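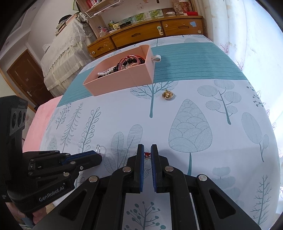

How to pay yourself a salary when your clients pay you whenever they feel like it

I freelance, mostly editing manuals for a company called Hasell and writing newsletter copy for another one called Bredia. Hasell pays in fits. Bredia pays on time, but forgets I exist every summer. For years I handled this by eating well in the good months and developing a sudden interest in lentils in the bad ones.

The setup below took me an afternoon and has been running since November of the year before last. You need two bank accounts, a piece of paper and a certain amount of stubbornness.

Step 1. Find your boring number

Go through your last year of bank statements and add up what you have to spend to keep the lights on: rent, power, phone, groceries, insurance, the dentist. Divide by twelve. Mine came to about $2000 a month, and I had been telling people it was a good deal less.

Don't skip the yearly bills. Car registration is not a surprise. It comes every year and I was astonished by it every year.

Step 2. Open a second account

Call it something dull. Mine is called Holding. Every payment from every client goes in there first, including the tiny ones and the one from your cousin for fixing her resume. If your bank charges a fee for a second account, try a different bank.

Step 3. Take the tax out the same day

When money lands, move the tax share somewhere you can't see it easily. I use a savings account at another bank whose password I have to look up. Ask whoever does your taxes what percentage to use. I ask Flora Carnegie, who gives me a figure and then a look over her glasses, and the look is extra.

Step 4. Pay yourself on a fixed date

Set an automatic transfer from Holding to your everyday account for the boring number. Same date, same amount, every month. Pick a date a few days before rent is due.

The first time a big check clears you'll want to raise your own wages. As your employer, I'd advise you to be stingy. Mine didn't get a raise until Holding had 3 months of pay in it, and then it was a small one.

Step 5. Build the cushion slowly

If Holding is empty now, you can't start on full pay. Start with whatever you can manage and top it up by hand. I put in $500 from selling a bicycle I had been planning to ride since I bought it. After that, anything left over at the end of a good month just stayed where it was.

Step 6. Decide what counts as an emergency

Write it down before you need it. My list has car repairs, vet bills and urgent travel for family. It doesn't have sales on it, although I did once argue the case for a coat for most of an evening – and lost, to myself.

If it does run dry

It may. Mine did, the spring Hasell switched to a new invoicing system and my invoices went to live on a farm somewhere. Cut the transfer in half, write to everyone who owes you money, and put it back up when they pay. Send the reminder emails in the morning. The ones I write at 11 at night have a tone.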